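How to train a two-arm policy with view masking

Robot tutorials

If you have trained an imitation policy on more than one camera, you may have run into a very annoying habit: the network picks a favorite. It leans on a single view, usually a wrist view, and treats the others as wallpaper. Everything looks great until that favorite view goes useless for a second, and then the arm drifts off as if it had forgotten what it was doing.

View masking is the fix we got excited about this summer. During training you hide whole camera views, one at a time, for short runs of frames, and the policy has to get by on whatever is left. It takes an evening to add to an existing training script, it needs no new hardware, and on our Fladholm bench it gave us the biggest jump we have had from such a small change. I'm going to take you through the whole thing, from checking the cameras to reading the results (there's a troubleshooting part at the end, and I'd read that before you start a long run).
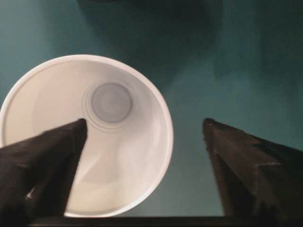
Page last changed: September 16, 2020

What you need

Two arms that you can drive by hand and record. Ours have open-truss fingers on black grippers, but any pair that logs joint positions will do.

A camera at each wrist, one looking down over the whole table, and at least one fixed view from the side or above.

A recorder that stamps every frame and every joint reading with the same clock. We use Juška, our own little recording tool.

A training script for behavior cloning. Ours is called Patia, and the setting names below come from it, so translate as needed.

A few ordinary things to handle. We use mugs, cups and bowls. Dark ones, light ones, shiny ones! The mix matters a lot and I'll come back to it.

Step 1. Find out what each view is good for

Before you record anything, park the arms somewhere in the middle of a reach and look at every view by itself. Cover the rest of the screen with your hand if you have to. Ask whether you could do the next bit of the task from that view alone.

A wrist view is wonderful up close. When the gripper is over a cup you can see the rim, and you can see how far off center it is between the fingers. With the rim far over to the left and a wide gap of tabletop on the other side, you know which way the hand has to move. What the wrist can't tell you is where the other arm is, and that's the thing that gets you into trouble with two arms.

The overhead view is the reverse. It has both arms, it has everything on the table, and it loses the very part you care about as soon as a hand comes down over it.

Write a short note for each view: what it shows well, and when it goes blind. You'll want those notes in Step 4.

Step 2. Record demonstrations with the bad moments left in

We recorded 500 demonstrations. The task was simple to say: the left arm grips the mug, the right arm steadies the bowl, and the two end up side by side at a marked spot. It took us nearly 6 hours of driving, spread over several sittings in August.

My strong advice is to keep the awkward ones. If the person driving hesitates, backs off and tries again, and then gets there, that is gold. A policy that has only seen smooth reaches has no idea how to recover from a poor one. Throw out a demonstration only if the task never got finished or if a stream dropped out.

Move things between demonstrations. Turn the mug so the handle points a different way each time. Slide the bowl close to it, then far from it. Let objects sit near the border of a view on purpose, so that a camera sometimes gets half of a bowl or only the end of a cylinder and has to make do. 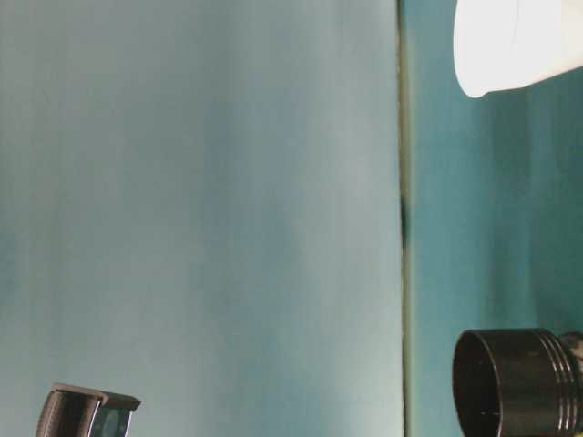 Leave the fixed cameras alone once you've started. I know how tempting it is to nudge one halfway through when you notice it could be aimed better. Don't! The network learns the position of that camera along with everything else, and a nudge in the middle of the set means you've got two small sets where you wanted a big one. If a camera gets bumped, save a still before and after, and line it up against the old still before you carry on.

Check the lighting too. We shut off automatic exposure on all the cameras and set it by hand with a white object and a black object on the table together. White plastic wants to blow out and glossy black wants to turn into a hole, and you're looking for the setting where you can still make out the rims of both. It won't be perfect for either.

Step 3. Line up the streams

This is the dull step and it's the step that cost us most of a week the first time around.

Open a demonstration in your viewer and find the frame where a finger first touches something. Find the same moment in each camera. They should agree to within a frame. If a stream is consistently behind, shift it by a fixed amount in the recorder settings and check again on a different demonstration. If it's behind by a different amount each time, the problem is in the recording and no shift is going to save you. Look at the USB hub first. It was the hub for us.

Then check the joint readings against the pictures the same way. Watch for the moment the gripper starts to close.

Step 4. Turn on masking

Now for the fun part. In Patia the block looks like this:

mask_views: true
mask_length: 6
mask_max_at_once: 1
mask_fill: mean
mask_joints: false

Mask_length is how many frames in a row a view stays hidden. Single hidden frames do almost nothing, as the network can coast on what it saw a moment earlier. A run of 6 was long enough to hurt in our setup. If your cameras run much faster than ours, make it longer.

Mask_max_at_once keeps you from hiding everything. Start with one view at a time. We tried hiding two together and training got slow and wobbly, though I think there's something worth chasing there with a bigger set.

Mask_fill decides what goes in place of the hidden view. We use the mean color of that camera over the whole set. Plain black seems like the natural choice, but dark fingers and dark mugs are close to black already, and the policy got odd about dark objects when we tried it.

Leave mask_joints off. The joint readings are the only thing the policy can always count on, and it needs them.

Here's where your notes from Step 1 come in. By default every view is equally likely to be hidden. If your notes say a view is the obvious favorite, raise its share. We gave the two wrist views a larger share than the others and saw the drifting go away much sooner. There is a simple way to find the favorite if you can't guess it: train a short run without masking, then replay some demonstrations with each view blanked in turn and see which one makes the predicted motion go wrong the most.
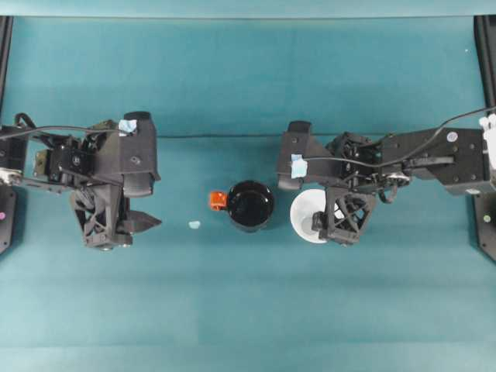
Keep the rest of the training the same as you had it. Same learning rate, same batch size, same number of passes. Your training loss will be worse with masking on, and that's fine, you've made the problem harder. Judge it on held-out demonstrations with all views present.

Step 5. Run it on the table

Set up a list of starting positions and use that same list for both policies, the masked one and the plain one. Draw them on paper or mark them with bits of tape. Mix the order so you aren't running all the masked trials in the morning and all the plain trials in the afternoon when the light has changed.

Decide beforehand what a success is and write it down. Ours was: mug and bowl both upright and both at the marked spot, no human touch, no collision between arms. Near misses are misses. You will be tempted.

We ran 500 trials with each policy. The plain one, which we call Tuvberg in our logs, finished 251. The masked one finished 288. I was thrilled with that, given that the recordings were the same and only the training settings had changed!

Most of the gain showed up where one hand was covering part of the bowl or where the two grippers were working close together. On easy starts, with objects well apart, the two policies were hard to tell apart. So if your task is all easy starts, you may not see much, and I'd spend the evening on something else.

Troubleshooting

The arm freezes just before the grasp. Your masks may be too long. Shorten them, and check that the wrist view isn't being hidden nearly all the time by a typo in the shares (ask me how I know).

Both arms go for the same object. Look at the overhead stream. When we had this, it was lagging, and the policy had learned to ignore it no matter what we masked.

Held-out error looks lovely and the real runs are poor. Make sure masking is switched off when you run on the robot. The setting carries over in older copies of the script.

Dark objects are worse than light ones. Check mask_fill first, then exposure, then count how many dark objects are in your demonstrations. We had far too few to begin with and had to record more before any of our comparisons were fair.

The policy is fine until someone leans over the table. Record some demonstrations with shadows moving across the surface. Masking helps with a view going missing, but a view that's still there and darker than usual is a separate problem, and we haven't solved it with this method. Some brightness jitter took the edge off.

Things to try next

Hide part of a view in place of all of it, with the patch placed over the gripper. Vary the mask length during training, starting short. And try it with a single arm and two cameras, which should be a much quicker setup to build. I haven't run that one yet, and if you get there first, please send me your settings along with your success counts.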